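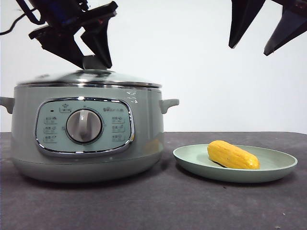

How much should I cook in it at once?
Keep to the upper line marked inside the pot, and to half of that for rice, lentils or anything else that swells.

Pendik 3 Litre Multi-Cooker

The Pendik is a small electric cooker for one to three people. It boils, steams, simmers and keeps food warm. It has one pot, one heating plate and a short list of settings, and it takes up little more room on the worktop than a large saucepan.

Settings

Boil brings the pot up to full heat and holds it there. Use it for pasta, eggs and potatoes.
Simmer is for soups, stews and porridge. Stir now and then, as thick food can catch on the base.
Steam uses the tray. Put 300 ml of water in the pot first, then the tray, then the food. Broccoli takes 7 minutes and carrots cut into sticks take a little longer.
Warm holds cooked food until you are ready to eat. We don't suggest leaving rice on this setting for more than an hour.

In the box

Cooker base with fixed mains lead
Removable non-stick pot
Lid
Steaming tray
Measuring cup, 188 ml
Instruction leaflet

The measuring cup is used for rice only. One level cup of dry rice feeds two people as a side dish. Rinse the rice in a separate bowl and drain it before it goes in the pot. Rinsing in the pot itself scratches the coating over time and tends to leave the outside damp, and the pot must be dry underneath before it goes back on the heating plate.

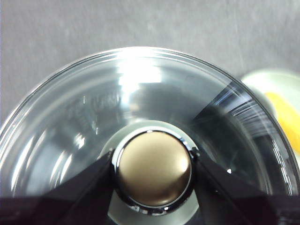

A glass or steel mixing bowl is best for this, as starch rinses off both easily. Change the water until it runs nearly clear, which usually takes three goes.

Cleaning

Unplug the cooker and let it cool. Wash the pot, tray and lid in warm soapy water with a soft sponge. Wipe the base with a damp cloth. Never put the base in water. The tray can go in the dishwasher, but the pot will last longer if washed by hand.

Spares and delivery

Replacement pots, lids and trays are sold separately by Plandby and are normally in stock. Pots for the older Valtonen cooker look similar but do not fit this one. Orders go out from our Grendalance warehouse, and anything placed before 3 pm is packed the same day. Unused cookers can be returned in their original box with all the parts.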